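Subject: Re: Open afternoon at Esten in September

> Did anyone get to the Esten open afternoon? I had a place
> booked but couldn't get away. I'd like to know if they
> showed the folding work or only the usual slides.

I went. No slides at all, which suited me. You sign in at the Trendska entrance and they let you wander between the stations until 4.

Most of my time went on the cloth folding. They record people doing it with hand-held grippers, one in each hand, and the recordings are used to train the arms. They want 2,000 folds before they train again and had 9 still to go that afternoon.

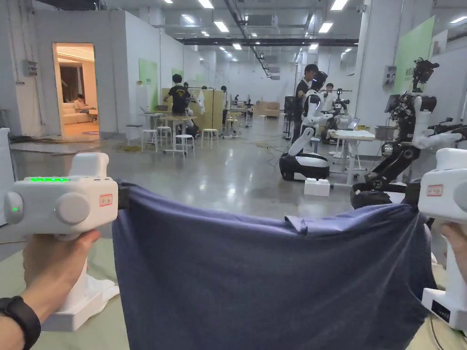
I had a try myself and was slow. You lose all feeling in the fingertips, so finding a corner takes a while, and I dropped mine twice. The staff said most people settle down after 100 or so attempts.

The Ren demo was shorter. It was late starting and I only caught the end, so someone else will have to report on that one. Flakolach had sent people too but I didn't get to speak to them.

Parking is poor, use the bus if you go. They plan another afternoon in spring and said list members can book early. I'll forward the details when they arrive.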